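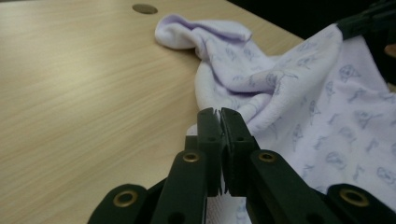 Stistport, July 2023

Baby clothes are the worst. I write it at the beginning because in our club we had a long discussion in spring on which cloth is the most difficult to fold with grippers, and I was on the side of towels. I was wrong, and I promised to write it in my blog if I was wrong.

For readers who come here for my bicycle posts: since December I am a member of the evening robotics club at the Dambrauskienė college, where I also study (second year, machines and control). The club has one project at a time, and the present one has the name Andora. I asked where the name comes from and received several different explanations, so I stopped asking. The aim of Andora is easy to say. A machine with two arms must take a piece of clothing from a table, make it flat and fold it. In the autumn there is a competition in Nunmont for student teams, and the clothing folding is one of the tasks there.

We don't start with the arms. We start with our own hands holding the grippers. You take one in the left hand and one in the right hand, you squeeze, the jaws close, and you fold the clothes in this way while the camera on the gripper records everything. Later the recordings are used to teach the arms. When I first heard of it I thought it was a kind of holiday from the real work. Now I have a different opinion, and also a sore thumb.

The first thing you learn is that you have no feeling in your fingertips any more. With a hand I know if I hold one layer of cloth or two. With the gripper I know it only when I lift, and then it is too late. A thick towel forgives this, you pinch it anywhere and it follows you. A thin knitted thing for a baby, white with small purple figures, does not forgive. You close the jaws in the middle and the whole fabric turns itself into ridges towards that point, and the part which was nearly flat before is now your next problem. The teeth on the inside of the fingers hold very well. I would even say they hold too well, when it is the wrong place that you are holding.

The second thing is sleeves. A small sleeve likes to roll. If it lies as a little tube, you can fold the rest of the garment perfectly and you will still have a sausage inside it. My method at the moment is to hold the body with one gripper, and with the other one to pull the end of the sleeve away from me, slowly and very low over the table. If I lift, it rolls back. One of the older students does it the other way round, he begins with the sleeves and leaves the body for the end. He is faster than me. We compared on the same evening and his folds were also straighter, so perhaps I should change, but I have got used to my way.

White on a light table is another difficulty, at least for me. I see the print before I see the edge of the cloth, and so I aim at the purple figures, which is foolish, because an edge is what I need. After some time I learned to look for the soft shadow beside the fold. I don't know yet if the arms will learn to look at the same thing.

Now some numbers, as I was asked for them by a friend who is in another club. Our plan is 900 recorded folds before the end of summer. When I left yesterday we had 171 which we consider good. The bad ones we keep in a separate folder, and there are many of them, I prefer not to say how many. A fold is good when the garment is flat at the end, nothing is hanging out, and the person didn't stop in the middle to think. The last rule is hard for me. I like to think in the middle. But a long pause teaches the arms to pause too, so we practise without recording first and decide on the order of movements before we press the button.

One evening session is two hours, and after one hour I begin to make worse folds. We tried to change places every 20 minutes and this was better for everybody. The person who rests shakes out the clothes and throws them back on the table in a new way. At first we did it too nicely. We laid them down almost flat, as one does at home, and then all the recordings began from the same easy position. Now we throw them without looking.

The clothes come from our families and from the second-hand shop near the harbour here in Stistport. The lady in the shop gave us a good price for a full bag and wished me a healthy child. I didn't have enough courage to explain, so I said thank you. My mother has heard the story already and finds it much funnier than I do.

What is not solved: the hand-over from one gripper to the other. Sometimes both jaws must hold the same corner for a moment, and the cloth is so small that the grippers knock together. You hear a click and then usually you lose the corner. With the bigger clothes there was always enough space between the two. Three of us are now trying different angles, and I have the idea to come from the side with the right one, with the left one staying upright. It worked several times and then it didn't work the whole evening. I will try it again with a slower movement – maybe the problem is only my hurry.

We also argue if we should iron the clothes before. I am against. In Nunmont the garments will come out of a basket, as far as I understand the rules, and I can't imagine that somebody will iron them for us. The rules are written in quite complicated language though, and I have read them with a dictionary, so if any reader from another team understood that paragraph differently, please write me in the comments.

The club room stays open in the holidays, which I am glad of, because my flat is very hot and the room is on the north side. Next week we begin with socks. I have heard already two people say that socks will be easy, and this time I am not promising anything in writing. The post on my rear wheel and the new spokes is half finished, it will come after that.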